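November, posted by Sheila Whitlock

Ticket 3908: sticky patch on the Hartley table, and the clear mugs

Hi again, me with the table! Picking this up from where I left it, as the first reply asked me to try a few things before anyone sends out a new tin of oil.

So the problem, for whoever gets this next: I oiled the Hartley top with two coats of the Otau finish, left it overnight, and most of it came up beautifully. But wherever a glass mug sits for more than a few minutes I get a tacky ring, and on one mug I've now got a faint film on the bottom that won't shift in the dishwasher. The mugs are the clear Virley ones, 300 mL, nothing fancy.

Tried so far:

Warm water and a drop of dish soap on a soft cloth. The ring went a bit cloudy, then came back by dinner.

Dry microfibre, lots of elbow grease. Better at the window end, no change in the middle (and a sore shoulder).

Wiped the mug bottom with white vinegar. That did work! Film gone, rinsed it, all good.

Left the top bare for the whole afternoon with the windows open. Still a touch grabby under my palm at 4 pm.

The Zivdale help page says to buff with a 2000 grit pad, but I'm nervous about leaving a dull spot, and the colour is so nice now that I'd hate to wreck it. Is that pad meant to be used dry, or with a bit more oil on it? The page doesn't say either way. 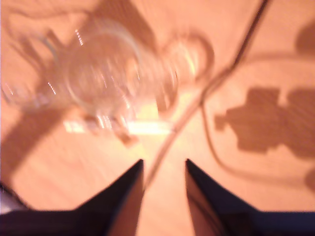
Clear mug on the orange-tan top, bright patch of light on the wood just below it.

I've put cork coasters out in the meantime and told the whole house to use them, so we'll see how long that lasts. If the answer is just "wait another week", I can live with that, I'd only like to know before I put a third coat on.

Update, 7 pm: buffed one corner dry, very lightly. Feels smoother, looks the same. Haven't touched the middle yet, will hold off till I hear from you.

Cheers,
Sheila

Contact support | Copyright Zivdale | Back to top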